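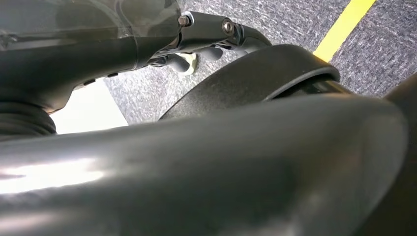
Greifer öffnet nicht mehr ganz, danach Schutzstopp mitten in der Fahrt

varar_kalle schrieb:
Moin zusammen, ich hab seit gestern ein Problem mit unserem mobilen Arm und komm allein nicht weiter. Der fährt bei uns Kleinteile aus der Ciltdale-Anlage rüber zum Packplatz, Boden ist normaler grauer Teppich mit gelbem Klebeband als Markierung, also nix Wildes. Lief monatelang ohne Mucken. Gestern Mittag: Greifer soll ablegen, geht halb auf, bleibt stehen, und der Arm fährt trotzdem los (!!). Teil noch halb drin. Dann kommt Fehler 543 und der Arm steht ausgestreckt über der Fahrspur. Ich stand zum Glück weit weg.
Neustart gemacht, drei Zyklen liefen sauber, dann wieder das Gleiche. Kennt das wer?

schraubenhuhn schrieb:
543 ist bei der Kwok-Steuerung die Zeitüberschreitung vom Greifer, also "Endlage nicht erreicht". Das sagt dir erstmal nur, dass der Sensor kein Auf gemeldet hat. Kann mechanisch klemmen, kann der Sensor sein, kann das Kabel sein. Wie alt sind die Fingerkuppen? Die Gummidinger quellen gern auf, wenn mal einer mit dem falschen Reiniger drangeht.

varar_kalle schrieb:
Kuppen sind vom Januar, die sehen noch gut aus finde ich. Auf meinem Bild sind das die zwei dunkelgrauen Knubbel unter dem schwarzen Halter. Gereinigt wird nur trocken, hab ich jedenfalls so gesagt bekommen.

Plondisby schrieb:
Und was ist das helle Ding zwischen den Kuppen, bzw. knapp drunter? Cremeweiß, unregelmäßige Form. Liegt das auf dem Teppich oder hängt das noch am Greifer? Ich kann's auf dem Bild nicht erkennen. Wenn dir da ein Stück Schaumstoff oder Klebeband in die Führung gewandert ist, hast du deine Ursache.

varar_kalle schrieb:
Gute Frage, das ist mir beim Knipsen gar nicht aufgefallen. Ich geh morgen früh mit der Taschenlampe ran.

Khairul Rahman schrieb:
Ich würd gern mal einen Schritt zurück. Ihr redet alle über die Kuppen, aber das eigentliche Problem ist doch, dass der Arm LOSFÄHRT, obwohl der Greifer nicht offen ist. Ein klemmender Greifer ist lästig. Ein Arm, der mit halb gelöstem Teil über einen Laufweg schwenkt, ist was ganz anderes. Wer hat das Programm geschrieben, und wartet das überhaupt auf die Rückmeldung?

schraubenhuhn schrieb:
Doch, klar wartet das. Sonst käme ja kein 543.

Khairul Rahman schrieb:
Nein, eben nicht. Der 543 kommt auch, wenn die Überwachung parallel läuft. Dann fährt der Arm munter los, und wenn die Zeit abgelaufen ist, knallt der Stopp rein. Genau das beschreibt er doch: halb auf, Fahrt, Fehler, Stillstand. Kalle, guck mal, ob nach dem Öffnen ein echtes "Warten auf Endlage" steht oder bloß eine feste Wartezeit.

varar_kalle schrieb:
Äh. Da steht eine Wartezeit von 300 Millisekunden und dann direkt der nächste Fahrbefehl. Sonst nix. Das hat die Firma damals so eingerichtet, ich hab da nie reingeschaut.

Khairul Rahman schrieb:
Da hast du's. Solange der Greifer flott war, haben die 300 gereicht.

schraubenhuhn schrieb:
Okay, das nehm ich zurück, so hätte ich das nicht erwartet. Trotzdem muss ja was dran sein, dass er jetzt langsamer ist als früher. Ich bleib bei mechanisch. Stell die Wartezeit halt mal auf 905, dann kannst du wenigstens weiterarbeiten, bis du den Fehler hast.

Hidayah Krishnan schrieb:
Bitte nicht! Eine längere Wartezeit ist dasselbe Problem mit mehr Geduld. Wenn der Greifer richtig klemmt, fährt der Arm nach 905 Millisekunden genauso los. Ich hatte bei uns mal einen fast gleichen Fall, da hat ein Kollege auch "nur kurz" die Zeit hochgesetzt, und das stand dann über ein Jahr so drin, bis ein Gehäuse quer durch den Raum geflogen ist. Getroffen hat es eine Pflanze. Seitdem wird bei uns jedes Ablegen mit Rückmeldung programmiert, fertig.
Und Kalle, wenn du morgen mit der Taschenlampe rangehst: Anlage aus, gegen Einschalten sichern, Restdruck raus falls pneumatisch. Nicht im Schutzstopp die Finger da reinstecken. Der quittiert sich schneller, als du gucken kannst, wenn am Pult jemand mitdenkt.

schraubenhuhn schrieb:
Naja, mit reduzierter Geschwindigkeit für einen halben Tag find ich das vertretbar. Nicht jeder kann die Anlage einfach stehen lassen.

Hidayah Krishnan schrieb:
Seh ich anders, und ich glaub, da kommen wir auch nicht zusammen. Der Befehl ist in zehn Minuten geändert.

Plondisby schrieb:
Bin bei Hidayah. Kalle, wenn du eh dran bist, zieh auch die zwei Schrauben am Halter nach. Wenn sich der minimal verdreht, laufen die Finger schief und du kriegst genau so ein träges Öffnen. Hatte ich zweimal.

varar_kalle schrieb:
So, Rückmeldung. Anlage war komplett aus und abgeschlossen, Schlüssel hatte ich in der Hosentasche. Schrauben saßen beide fest. In der Führung hat ein Fetzen Schaumstoff gesteckt, ziemlich plattgedrückt, den hab ich mit der Pinzette rausgefummelt. Ob das dasselbe Stück ist wie auf dem Bild, keine Ahnung, auf dem Teppich lag heute jedenfalls nichts mehr. Der Greifer geht wieder schön weit auf.
Die 300 sind raus, jetzt wartet er auf die Endlage, und wenn die nicht kommt, bleibt er stehen, wo er ist. Hab's getestet, Finger mit einem Keil blockiert (bei ausgeschalteter Anlage eingesetzt, bevor jemand schimpft!) und dann von außen gestartet: 543, Arm rührt sich nicht. So wollte ich das haben. Die anderen Ablagepunkte haben übrigens alle die gleiche feste Zeit drin, die mach ich heute Nachmittag noch, solange bleibt er aus. Danke euch!

Khairul Rahman schrieb:
Sehr gut. Schau bei der Gelegenheit auch beim Greifen nach, nicht nur beim Ablegen. Wer da eine feste Zeit reinschreibt, macht das meistens überall.

varar_kalle schrieb:
Oh Mann. Ja. Steht da auch. Wird also ein langer Nachmittag.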